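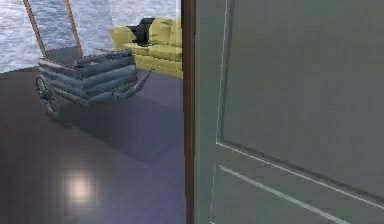 Lihua Tang has been teaching a robot to get through a doorway since December, and I went to the shared workshop in Lostcombe expecting to be told it was nearly there. It isn't, and she says so before I've got my coat off.

"It gets through in the simulator," she says. "On the bench it hits the frame."

The robot is called Dai. It is a wheeled base with one arm, built from scrap and a secondhand motor set that cost her 2305 pounds. Dai lives under a dust sheet. Most of the work happens on a screen, in rooms somebody else has furnished. The one she has open for me has a panelled door standing partly open, a yellow sofa and an old cart with a spoked wheel parked in the middle of a shiny floor, its handles pointing roughly towards the door. Past the sofa there seems to be the sea.

I ask who keeps a cart in the lounge.

"The rooms are put together at random. If it only ever sees tidy rooms it learns tidy rooms." She scrolls back a bit. "The handles are the bad part. They're thin, and it plans a path straight over them."

She has run 3000 attempts at doors like this one. When I ask how many count as a success she wants to know what I mean by success, and we lose a good ten minutes to that. Touching the door counts as a pass in her scoring. I wouldn't let a removal man off so lightly.

Capucine Rey, who shares the bench and is building a loom, is less patient than I am. "A doorstop is 2 pounds," she says, without looking up. She has asked for the floor space back twice.

Tang doesn't argue. She thinks the shine on the simulated floor may be upsetting the depth estimates, though she hasn't tested it, and the real floor in Lostcombe is bare concrete anyway. There is a demonstration planned at Lellport, with 30 seats booked. I ask if Dai will open a door there.

"It'll approach one," she says.

Contact the Cusmont newsletter | Copyright Cusmont | Back to top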